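Sorting small parts with two arms, part four

I promised in the last post that I would write when the arms could do something useful with the box of mixed parts. They can do a little now, so I keep my promise, although the result is smaller than I hoped in September.

For the new readers: I am a member of a shared workshop, and in the corner by the wall we have a two-armed machine which everybody calls Sayce. The task I have given myself is to sort the contents of the scrap drawer. In this drawer there are gears, wheels, washers and many things that came out of old printers and toys. I wish that Sayce takes them one by one from the table and puts each in the correct tray. The program that does the deciding is mine and it is named Cludik, for no good reason. The arms themselves are driven by another program, Nostel, which I did not write and which I try not to touch.

First the cables, because I had many questions about them. In part three I wrote that the cable of the gripper was getting pulled each time the wrist turned inward. I had fixed it too close to the arm. Now on the left side it goes up from the gripper in a wide loop and then down again toward the base, and this loop gives the wrist enough length to turn. On the right arm I left the cables lying along the top in one bundle with zip ties. I should cut the tails of the zip ties. I say this every week and then I go home.

The second change is the mounting of the grippers. The white brackets are printed. The first ones broke along the layers, exactly where the screw holes are, and it took me three evenings to understand that I had simply laid them on the print bed in the wrong direction. When I turned the model by ninety degrees, the same drawing with the same plastic became strong enough. If you print brackets for anything that is pulled, please think about the direction of the layers before you make the walls thicker. I made the walls thicker first, and I only got a heavier bracket that broke in the same place.

Then came the long work, the program. Until now Cludik was looking for the parts by their outline only. For a gear this is fine. For a washer it is not so fine, as a washer from above is only a thin ring, and a small shadow can look like a thin ring too. I collected 1,628 views of parts on the table, under the ceiling light and also in the evening with only the desk lamp. After I removed the blurred ones and the ones where my own sleeve was in the way, I had 1,167 left to use. To mark them by hand was very boring. I listened to the radio and did it in small portions before breakfast.

For the tests I use always the same handful of parts: a spoked wheel, two toothed gears and a washer. They are different enough in shape to be a fair beginning. The gears have teeth where a finger can catch, the wheel has a wide edge, and the washer has almost nothing to hold.

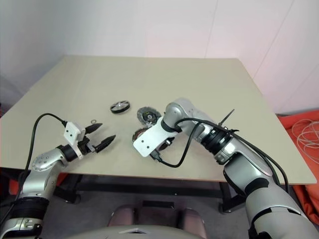

Why not put a thin sheet of foam over the table, so the fingers can sink a little and get under the washer? I did this with my own arm for coins and it solved most of it, only you have to change the foam when it gets holes.

This comment came under part three and I have thought about it quite a lot. I think that the foam would work. My difficulty is that other members use the table for other things, and I would have to lay it and remove it each time, and after each time the height would be slightly different. I measured once with an old piece of packing foam and the surface was not flat even within its own middle. So for the moment I stay with the hard table, but I have bought a piece of thin rubber and I will try it if I must give up.

What I did in the meantime is to change the way of approaching. Before, the gripper came from straight above, closed, and the fingertips either slipped on the washer or pushed down on it. Now I let it come lower and from the side, with the fingers open, and it closes slowly while it is still moving toward the part. With my own hand I also pick up a coin in such a way, when I think about it. I sat at the kitchen table for a long time picking up coins to see what my fingers do. The thumb stays nearly still and the other finger does the work. Sayce cannot do this, as both its fingers move together, but I can move the whole wrist a little sideways during the closing, and then for the washer it is as if one finger were standing still.

The limit for the force was another matter. In Nostel the force is a number without unit, and the description says only that a higher number is stronger. I began at 12 and went upwards in small steps. At the low end the wheel turned between the fingers and fell down. Too high, and the washer was shot across the workshop, where I found it by the foot of the drill stand. I now keep a separate value for each kind of part, in a small table inside of Cludik. It is not elegant. A better solution would be to feel when the part begins to slip, but I have no sensor for this and I do not want to buy one yet.

You will perhaps want to know the numbers. I let it run over several evenings, and in total it made 281 attempts with the new approach. I wrote every one in my notebook with a pencil. The gears are good, they fail only when they lie close together. The wheel is good when it lies flat and less good when it is leaning to one side, for the program then sees an oval and turns the wrist by a wrong angle. The washer is still the worst. Sometimes it is picked up perfectly three times one after another, and then for the rest of the evening it is not picked up at all, and I have changed nothing between.

I suspected the light, then the temperature of the motors, then myself. At present I suspect the grip pads. They have a fine pattern of small crossing lines, good for rubber and for plastic teeth, but I believe that dust stays inside of it and a thin metal edge then has less to hold on. I have started to brush the pads with an old toothbrush before every session. It is too early to say if this helps. I will also wipe the table more often, as the smudges on it have confused Cludik at least once: it reported a washer with great certainty in a place where there was only a dirty mark.

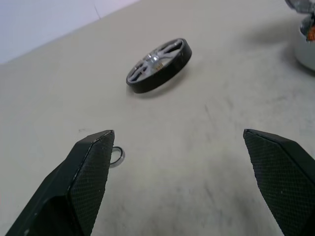
The wheel and the small ring, from between the fingers.

The view from the wrist is the newest addition and I like it very much. From the head I see where everything is, but in the last centimetres the gripper itself covers the part, and before this I was driving blind there. Now Cludik makes a first guess from the high view, goes near, and then looks again from the wrist before it closes. It costs two seconds more for each part. I am not in a hurry with the scrap drawer.

One difficulty remains with this second look, and maybe a reader has an idea. From so low an angle the washer becomes a flat oval, and the fingertip can hide a piece of it. My program wants a complete ring and refuses when it does not get one. I could teach it with half-hidden rings also, but this means again the marking by hand, the radio and the early mornings. Or I could move the wrist a little to the side, look, and move back. The second is less work for me and more for Sayce, so probably I will do that one.

I had also planned to write in this post about the trays. They are a simple thing, but I made them in the wrong height and the right arm touches the rim when it comes back. I have ordered new feet for them from Brurnar and they are not yet arrived. So the sorting ends, for now, with the part held in the air above the place where the tray should be, and I take it out of the gripper by hand and say thank you.

Next time the trays, and the source of Cludik, if I manage to clean it. Some of the names of the variables are in my mother tongue and some are only bad words.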